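**Larham, 7 January 2022** — Larham Household Goods has announced that its Clover canvas bag will go on general sale in February, following a trial with 369 households in the Gruvcombe area.

The Clover is a large tote intended for weekly shopping, laundry and storage. It was developed at the company's Niven workshop over two seasons, with changes to the handles and the seams made after each round of comments from the trial households.

"People told us that they pack in a hurry and carry more than they planned to," said Edeltraud Wendt, Head of Product at Larham. "We kept the bag plain and put our effort into the straps and the stitching."

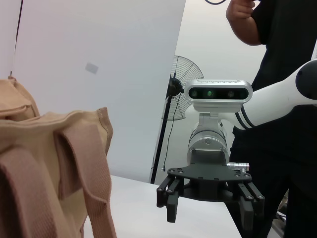
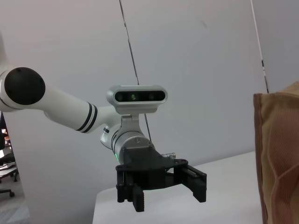
Participants in the trial were asked to use the bag for all of their regular errands and to return a short form at the end of each month. The company received 1,148 forms in total. The most frequent request was for longer straps, and these have been adopted for the retail version. A request for an inside pocket is still under review.

The first production run will consist of 1,000 bags, of which 444 have been set aside for households and shops that placed early orders. The remainder will be offered through the Gruvcombe store and by mail.

"The trial gave us a clear picture of how the bag is packed, emptied and put away at home," said Indrek Venckus, Managing Director. "We are grateful to every household that took part, and we will write to each of them before the sale opens."

Care instructions will be supplied with each bag. Larham also plans to offer a strap repair service from the Niven workshop — details and prices will be published when the bag goes on sale.

Requests for samples and further information may be sent to the Larham press office.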